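Progress report to the Khurana fund: mobile clinic, second period

The grant was for 1000 street dogs sterilized and vaccinated by the end of September. We are at 599. Tarun Negi's monthly notes called this "on track" and I don't agree. Of those dogs, 407 came from the two wards nearest the clinic, where catching is easy and most packs were already part treated. The outer wards, the reason we asked for the money, are barely touched.

Dr. Sneha Kashyap did the surgeries and her records are complete. I can't say the same for the catching logs. Several list an ear notch with no release point, so we can't prove those dogs went back where they were picked up. Manju Awasthi is checking them against the drivers' sheets.

The app we were urged to use, Prasora, has not earned its fee. It drops entries when the signal is poor, and the signal is poor in every outer ward. Paper did better. 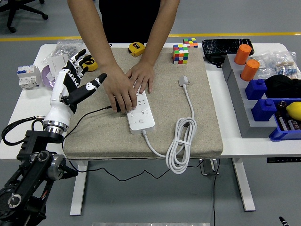
We have also been told that bites are down. Maybe so, but the hospital changed how it records them in the same months, and I would not put that claim in your newsletter yet.

For the next period I propose 300 dogs, outer wards only, with a second catching team under Lalit Mathur. His quote is attached - it is higher than last year's.

Brijesh Tomar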